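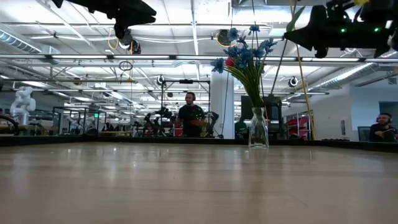 Fig. 1: Flowers in the vase, both grippers above the table.

Our Keltent build sorts stems into a vase. The Hirnesard workshop gave us bench time until May. I doubted it needed two arms, and still do.

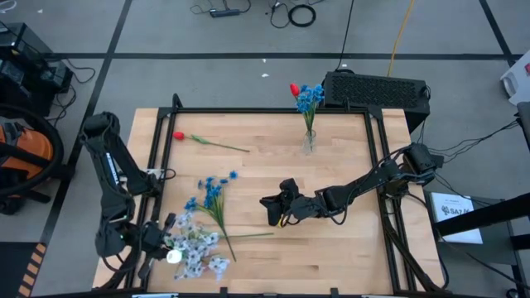
Fig. 2: Both arms from higher up.

We logged 522 tries — too few to prove much.

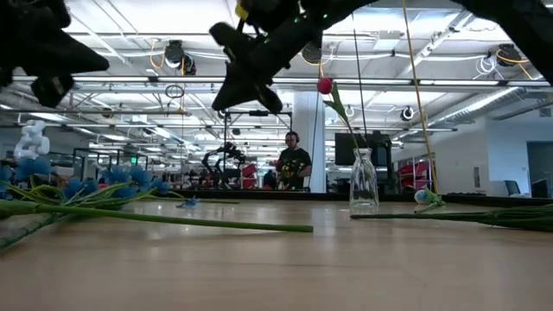
Fig. 3: Bench view.

Penner, our planning script, treats every stem as a straight line. I don't trust that. The tulip in the vase leans up and to the left, so a straight line puts the bloom in the wrong place.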